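4.2 Wrist, fingers and camera

The wrist was the part of Wumen we rebuilt most often, and it was also the part we enjoyed most. The first version was bolted together at Plumberg, the shared workshop where the two lower joints had already been turned and fitted, and it carried the camera on a flat plate above the gripper. The plate was easy to make and held the lens very steady. It also put the lens so far back that a hand or a tool handle would cover the place where the fingers met, and the operator ended up guessing at the last moment before every grasp.

In the second version the camera moved down and forward onto an angled arm, which we call the Ó Flaithearta bracket after the older desk-lamp joint it was copied from. The bracket is printed in two halves and closed with four machine screws. With the camera mounted, it weighs 125 g, light enough that the wrist motor holds its position at full reach without getting noticeably warm. The lens sits 73 mm behind the fingertips when the gripper is closed. We tried it closer and lost too much of the worktop on either side; we tried it farther back and were nearly at the old plate again. There may well be a better distance, but this one has been a pleasure to work with and we stopped moving it.

The fingers are the second thing that changed. Jana Frerichs drew the current pair in an evening and they worked on the arm the next morning, something none of the earlier pairs had managed. They are wide at the base and come in toward the tips, and the outer faces have no corners that could hook on the rim of a bowl or the edge of a drawer. The cable runs up the back of the left finger carrier and into a strain relief made from a short piece of garden hose. (The hose was meant as a stopgap. It has outlived two printed parts.)

4.3 What the wrist camera sees in a home kitchen

Most of the software was written against recordings from the workshop bench, where the background is plain and everything on it was put there by one of us. Moving the arm to a kitchen counter changed nearly every assumption in the code. The background is pale and speckled, the light comes from one side in the morning and from the ceiling at night, and surfaces come and go at any distance from the lens. Figure 5 gives two views from the kitchen setup.

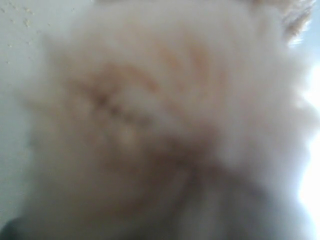
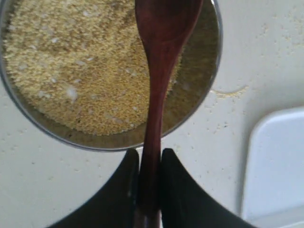
Figure 5. Two wrist camera views, kitchen setup.

Focus and exposure turned into the real design problem of this section, and solving it was the most fun we had in the whole build. The lens has a fixed focus, set by hand with a drop of thread lock, so we had to choose which distances would be sharp and live with soft edges everywhere else. In the second view of Figure 5 the black fingers are large and blurred on either side of the wooden spoon handle, yet the grains in the metal bowl and the tiny specks on the counter can be told apart, and those are the things the planner needs. The first view is the hard case: pale fur with faint orange striping takes up nearly the whole image, no single hair is crisp, and the only texture that holds up is the speckled wall at the upper left. Near the right side the light washes the edge of the fur into white. A sharpness score averaged over the image would fall sharply on a view like the first, and our early code read any such fall as a dirty lens.

The fix has two steps. The first divides the image into a coarse grid and scores every cell by itself, leaving out the cells where the closed fingers are known to sit. If some cells are sharp and others are soft, the lens is taken to be clean and something is taken to be close. If all of the cells are soft, the arm halts and asks for the lens to be wiped. The second step looks at how much of the image is soft and large at the same time. Past a set share, the arm stops where it is, keeps its present grip force and waits until the view opens up again. It makes no attempt to name what is in the way. We spent a happy week trying to teach it names and then threw that work out, as the arm has to do the same thing whatever the answer is.

Holding the grip force through a stop matters a great deal with long tools. A spoon held partway along its handle is a lever, and if the fingers relax even slightly the head drops and the handle swings. The gripper driver, a small board we named Esano, therefore keeps its own force setpoint and goes on holding it when the main computer says nothing. The driver lets go only on a direct command or when the red button on the base is pressed. Pressing the button by hand a few dozen times in one sitting is strongly recommended to anyone copying the design - it shakes out wiring faults that no bench test of ours ever found.

4.4 Labeling and tuning

The share at which the arm stops was tuned on 1,167 frames, all taken from the wrist camera and sorted by hand into "open view" and "blocked view". Of these, 562 were marked as blocked. We sorted them at a kitchen table over several February evenings, two people per frame, and talked through the ones we disagreed on. Nearly all of the disagreements were frames in which a pot lid or a sleeve covered one half of the image and left the fingertips in plain sight. We settled on calling these open, with the rule that a view is blocked once the tips and the patch of counter just past them are both hidden.

Exposure was handled more simply. The camera's automatic exposure reacts to the whole image, and a bright window at one side can pull the counter down into gray. We weight the lower middle of the image three times as heavily as the rest, where the tips and the held object usually sit. The black fingers push this weighted reading toward a brighter setting, so the finger cells are masked here too, with the same mask used for the sharpness grid. The mask is a plain text file of cell numbers, one line for each gripper opening, and it has to be redrawn when the bracket is taken off and refitted. Redrawing takes a few minutes with the arm parked over a sheet of white paper. We keep the sheet taped inside the lid of the toolbox, next to the hex key for the four bracket screws.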